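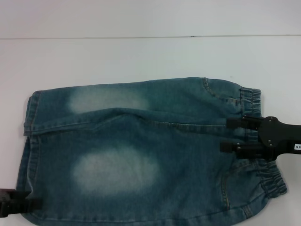 Sheldon Cloutier wants to know why pants get five whole steps when T-shirts got three, and whether he can just fold them like the towels. You can try! I did it that way for years, and every stack I made leaned over by bedtime. Pants are wide at one end and skinny at the other, so the towel fold leaves you with a fat side.

Okay, section 4, kids' jeans. This is for the small sizes that go in the Posov drawer insert (the shallow one). If you bought the Eide shelf box, use the same steps but stop after step 4 – that box is taller and you don't need the last fold.

Before you start: clear off a table. A bed works, sort of, but denim sinks into a comforter and you lose your straight edges. Zip or snap anything that zips or snaps, and go through the pockets. I once folded a crayon into a pair and found it again in February, after it had been through the dryer.

1. Lay the jeans out and fold them in half the long way, one leg on top of the other. Put the waistband at one end and the hems at the other, and line the hems up first.

2. Run your hand flat down the legs from the waist to the hems. You're chasing out the ridge that pops up along the seams. Don't pull on the fabric, just press.

3. Tuck in the seat. There's a little triangle that sticks out past the line of the leg, and it needs to go in toward the middle so you have one long strip.

4. Bring the hems up toward the waistband and stop about an inch short. Press down on the fold and wait a second.

5. Fold once more, from the folded end, so you have a packet that stands up on its edge.

Note: Thick seams fight back. If step 5 keeps springing open, undo it and go back to step 2. Squashing it harder has never worked for me.

Elastic waists and cuffs

Anything gathered needs a bit more patience, and I do these a little differently. The puckers make that part thicker than everything around it, and if they end up in the middle of the packet you get a lump with denim sliding off both sides. 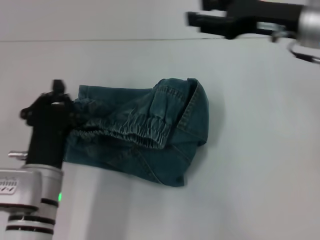
So keep the gathered part toward the outside when you make your last fold, and let the flat denim sit underneath. Smooth the plain fabric and leave the elastic alone. It's going to scrunch right back up anyway, and stretching it flat just throws your edges off.

Caution: Don't clip the fold shut with the Posov side clips. They're meant for the dividers, and they leave dents in a soft waistband.

Caution: Don't pack the insert past the 40 mark on the side rail, even if there's room. The drawer will close fine and then refuse to open. Ask me how I know!

Once the packets are standing up, slide the divider in snug behind the last one and go on to section 5, socks.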